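Wernora Community Board > Health and Travel
Topic: Ridano hotel quarantine, are the numbers real?

dotty283
Dec 23, 2020
The daily update says 12 new cases at the border and none in town. Same line as last week. Does anyone believe that? My shift bus goes right past the Ridano and I see staff out front with masks under their chins.

KramerRoadKiwi
Chins aren't cases. They test staff every week and publish it.

dotty283
They publish a total — 200 swabs, no word on how many people work there. Could be 283 for all we know.

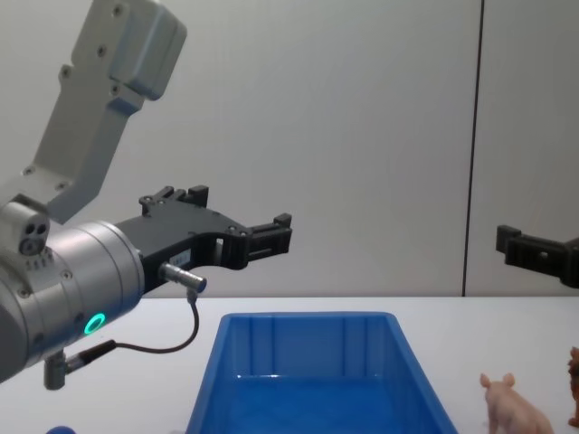
Reply 4

millpond34
I'm with dotty on the staff count. I asked Dotano, who run the lab work, and got a form letter back. But "none in town" is probably true. A hidden outbreak would fill the clinic on Kramer Road, and I was in and out in no time.

KramerRoadKiwi
So a form letter is proof of what? It's Christmas week.

millpond34
Didn't say proof. I said I asked and didn't get a number.

latebus
They promised a full review in January. They promised one after the 34 cases in the first group too, and I'm still looking for it. If anyone has a link, post it.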